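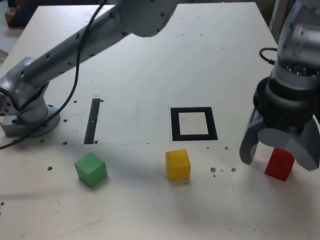 Gray Smudges, Scuffs and Little Holes: Looking After a White Work Table

I love a white work table. Small parts show up on it, colors look like themselves, and a dull corner of the shop gets a lot brighter the day you put one in. The price is that every smudge shows up too! I've had white tops in one form or another for years, and these are the things I keep coming back to.

Start dry

Before any water goes near the table, brush it off. A soft dustpan brush does it, or a clean two-inch paintbrush if you have things bolted down and need to get in around them. Grit plus a wet rag is how a smooth top turns into a dull one. I did this to my first table with a kitchen scrubber and a lot of energy, and you could see the circles from the doorway.

The gray streaks

Most gray marks on a white surface are metal or rubber that has rubbed off onto it, sitting on top of the finish. They look permanent and often aren't. Try these in order and stop as soon as one works:

Warm water with a drop of dish soap, on a microfiber cloth. Wipe, rinse the cloth, wipe again, dry.
A plain white pencil eraser for short streaks. So satisfying.
A paste of baking soda and water, rubbed lightly with a fingertip in a cloth. Keep the pressure low.
70 percent rubbing alcohol on a cotton pad, for marker and sticky residue. Open a window, keep it away from anything hot or sparking, and test a hidden corner first, especially if the top is painted.

Melamine sponges work like a dream, but they are a very fine abrasive. On a glossy top they'll leave a flat patch that catches the light. On a top that's already matte I use them and don't worry.

Scuffs you can feel

Run a fingernail across the mark. If it catches, the surface itself is damaged and no cleaner will bring it back. On a bare solid plastic top you can blend a shallow scratch with 400 grit wet-and-dry paper, used wet, with long light strokes that go well past the ends of the scratch. Please don't try this on laminate or a coated board — you'll go straight through the color. Denise Kershaw wrote in to say she leaves the scuffs on her working side alone and only fusses over the strip along the front, where her sleeves go. I've come around to that myself.

Tops and panels with rows of holes

I'm a huge fan of a perforated mounting plate. You can move a vise or a stop or a lamp wherever you want it and bolt it down in a minute. The holes do collect everything, though.

Vacuum first, with the brush attachment. If you blow the dust out with canned air it just lands in the next row (and in your eyes, so wear glasses if you must).

For packed-in crud, use a dry bottle brush of the smallest size, or a cotton swab with the fluff pinched thin. Twist it, don't stab.

Spray the cloth and never the plate. Liquid runs down the holes and sits underneath, and if the holes have steel threads in them you'll be looking at rust by spring.

If you have a patch of holes you never use, cover it. I got a bag of push-in plastic plugs from Irkard and did the back corner while listening to a ball game. You can also lay a strip of low-tack tape over them for a dusty job and peel it off when you're through.

Bolted-down bases

Wherever something is bolted to the top, dirt builds up in a ring around its foot. An old toothbrush with soapy water, barely damp, takes it right off. While you're down there, put a wrench on the bolts and check they're still snug. If a base has a cable coming off it, unplug it before you bring anything wet near, and wipe the cable too! They pick up a film of grime and then drag it across your nice clean table.

Blocks, spacers and other small colored bits

I keep a handful of colored blocks on the table for propping, spacing and holding a page open. Plastic ones can soak in a bowl of warm soapy water for 20 minutes, then rinse and stand on a towel. Painted wood only gets a damp wipe and a quick dry. Watch the reds — some cheap paints will bleed onto a white top if they're put down wet, and pink is a hard stain to shift. Sum-yee Peng sets hers on a folded dishcloth overnight, and I've copied her ever since.

Keep a bright strip along the front

My favorite tip of the lot. Leave a hand's width along the near edge clear at the end of the day and wipe just that part. It takes no time, and you always have a clean place to set down the next job. The back of the table can wait for the weekend.

A few things to keep off it

Scouring powder, steel wool, acetone on anything plastic or painted, rubber feet left in one spot for months (they can leave a yellow shadow), and newspaper while the top is damp.

Next up in April: getting old tape glue off a drawer front. If you have a method that doesn't smell terrible, send it in!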